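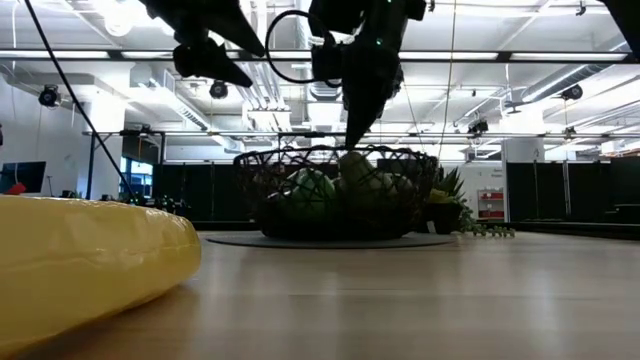 The first thing I did when I moved back to Sayce was get told off for hanging out my washing. I'd strung a line between the back fence and the lemon tree, pegged up two sheets and a pile of tea towels, and gone inside feeling very pleased with myself. By lunchtime there was a card in the letterbox with the town crest on it, letting me know that bylaw 41 forbids "the display of laundered articles in view of a public way". The public way in question is a gravel lane used mostly by magpies.

I rang the council, expecting a laugh. The woman on the phone was lovely and she didn't laugh at all. She told me the fine was 125 dollars for a first offence and 900 for a third, and that I could apply for an exemption if I could show hardship. I asked what counted as laundry hardship. She said she'd have to put me through to someone.

That someone was Cledwyn Parri, who has been enforcing the bylaws in Sayce for most of my adult life and who is, I have to say, one of the more likeable people I've argued with. He came round the next morning at half past nine, had a cup of tea, admired the lemon tree and then explained that he didn't much care for bylaw 41 either. "But it's there," he said. "If I pick which ones I like, you've got me making the law, and you wouldn't want that." I've been chewing on it ever since, which is really how this story came about.

I went down to the library and asked to see the whole book of bylaws. It's a ring binder. It's a very fat ring binder, and over the fortnight I spent with it I came to feel quite fond of it, the way you do about a relative with terrible opinions. You may not keep a piano on a verandah in Sayce. You may not whistle for a dog after 10 pm (calling its name is fine). You need a permit to hand out leaflets in the main street, another to stand on anything while you talk to people, and a third if more than a dozen people stop to listen. There's a rule about the colour of gates.

Most of it never gets used, and when I bring this up with friends they tend to say, well, where's the harm? Cledwyn hasn't booked anyone for whistling. The gate across from me is bright purple and has been for years. My trouble is that the rules which never get used are the ones that get used on somebody in particular. You're left alone until you've annoyed a neighbour, or turned up at one meeting too many, and then out comes the binder.

Eleni Dumitrescu found this out the hard way. She runs a little mending shop called Judetti, two doors along from the bakery, and last October she started putting a chalkboard on the footpath asking why the council was selling the old showground at Rovton. It was pretty mild stuff! One day it said "Where will the pony club go?" and that's about as fierce as it ever got. She'd had a chalkboard out for years with her zip prices on it and no one had said boo. Within a week of the pony club question she'd had two visits and a letter telling her the board was an unlicensed sign.

"I offered to write the zip prices back on it," she told me, biting off a thread. "They said that would be all right."

I asked Cledwyn about that, and he went a bit pink. He said there'd been a complaint and he had to act on a complaint. He wouldn't say who from, which is fair enough, and I don't think he enjoyed it. But I do think he'd just watched his own argument fall over. If anyone with a phone can choose which rules wake up and which stay asleep, then somebody is picking the ones they like. It just isn't him.

I should own up that I used to be on the other side of this. In my twenties I lived in a share house in the city and wanted a rule for everything: leaf blowers, perfume on trains, people who eat chips at the pictures. I signed anything that was put in front of me. I still can't stand leaf blowers, and there's one going while I type this. But the older I get the more I reckon being irritated is part of the rent you pay for living near other people, and they're paying it on account of you as well. My sister points out that I only came round to this view once it was my sheets on the line, and she's not wrong.

There are rules I'd keep, too. I don't want someone burning tyres behind my bedroom or running a panel shop at midnight. Cledwyn told me about the creek at Rovton before the dumping bylaw came in, and it sounded awful, fridges and all. When something you do lands on someone else and hurts them, I'm happy for the binder to come out. A tea towel doesn't land on anyone, or if it does it's a windy day and I'll come and get it.

What I'd like is for the things to go stale. Put a date on every bylaw, and when the date comes round, a councillor has to stand up in the hall and say out loud why we still need it. I'd pay good money to hear the speech in favour of the verandah piano ban. Eleni has written this up properly as a petition, much more neatly than I could, and it's sitting on her counter next to the button jar. She wants 3,000 names, a big ask in a town where you have to drive to find a second set of traffic lights. She says people sign it while they're waiting for their hems.

The council's answer so far has been to bring in consultants, an outfit called Prusix, to do a "regulatory refresh". I went along to their evening session in the hall with high hopes and a thermos. They had a slide proposing that the existing bylaws be kept and made easier to search. They also suggested a new one, covering noise at public meetings, and I'm afraid that's when a few of us got noisy.

My exemption was knocked back, by the way. I've paid the 125 dollars, under protest, with a letter I'm quite proud of. Cledwyn read it over the fence and corrected my spelling of "arbitrary". The line is still up. I've moved it a metre closer to the house, behind the lemon tree, and he says that from the lane, if he stands where he normally stands, he can't see a thing.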